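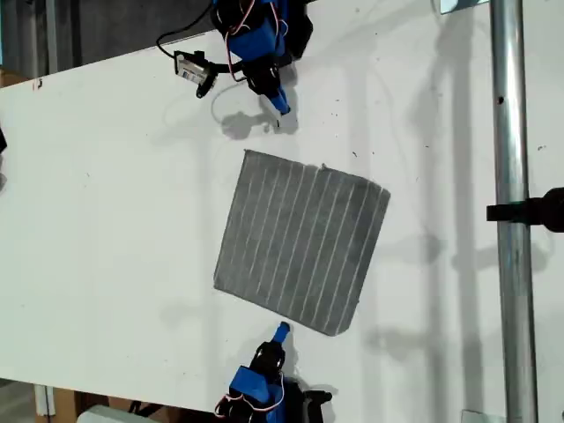

Do you take on small jobs, like one cushion or a single torn seam?

Small jobs are most of what we do. A chair pad, a popped zipper, a bench cover the dog got hold of, bring it in and we'll have a look. We have no minimum order and we never have.

I opened Kusero in 2008 in the front half of an old shoe store, with one industrial machine I'd bought secondhand and a cutting table I built myself (badly, it wobbled for years). Before that I sewed boat cushions at a marine shop called Koller, and that's where I learned pretty much everything I know about foam, piping and how to put a zipper in so it doesn't show. I loved the work. What I didn't love was turning people away when they came in with one little thing to fix, so when I went out on my own I decided that would be my whole business. My mother thought I'd last a summer!

We're a cushion and quilting workshop, if you want the short version. We make seat pads, window seat cushions, bench covers, floor pillows, pet beds and quilted mats, and we repair the same things when they wear out. We'll also finish your quilt for you. So many people piece a beautiful top and then it sits in a closet because the actual quilting part scares them, and I completely understand that, I had one of my own in a closet for ages. Bring it in with your backing fabric, or pick a backing from our shelves, and we'll talk about the stitching. Straight channels are my favorite. They're plain, they wash well, and they let the fabric do the talking. But if you want feathers and swirls all over it, you'll get feathers and swirls.

There are 11 of us now, which still surprises me when I do the schedule. Some of the crew came from clothing, a couple came from car upholstery, and one person answered our ad having never touched a machine and now does the neatest corners in the building. I still cut most of the foam myself. I'm picky about foam, and I've been told more than once that I go on about it, so I'll keep it brief: if your cushion has gone flat, the cover is probably fine and you only need a new insert. Ask us about that before you pay for a whole new cushion.

We moved to Wikport after our old landlord sold the building, and it was the best thing that could have happened to us. The new place has big windows on the north side, and matching thread in daylight is so much easier. We're in Unit 501, up the ramp from the parking lot, with the green door. The buzzer sticks a bit, so press it hard. If you're bringing something heavy, call when you're outside and one of us will come down with the cart.

Prices are a question I get every day. For repairs I need to see the piece, or at least get a few photos and the measurements, and then I'll give you a price before we start. If we open up a seam and find something worse inside, we stop and call you. For new cushions, send me the width, depth and thickness you want, and tell me who'll be sitting on it. A kitchen bench with three kids on it needs a different foam than a window seat that mostly holds a cat. Repairs can take up to 30 days in our busy stretch, and that stretch starts in April, when everybody drags their patio furniture out and sees what winter did to it. Come in February if you can. We'll be so happy to see you, and we'll probably make you coffee.

We sell our scrap too. There's a bin by the door with canvas, ticking, batting ends and odd bits of wool, and you pay by the bag. Teachers get theirs free, just tell us what school you're from.

The outdoor fabric line we carry is called Endisis, and the sample books can go home with you overnight. Please do take them home! Colors look so different in your own kitchen. Leave us your phone number and bring the book back the next day, before 5 p.m. if you can manage it, as there's usually somebody else waiting for it.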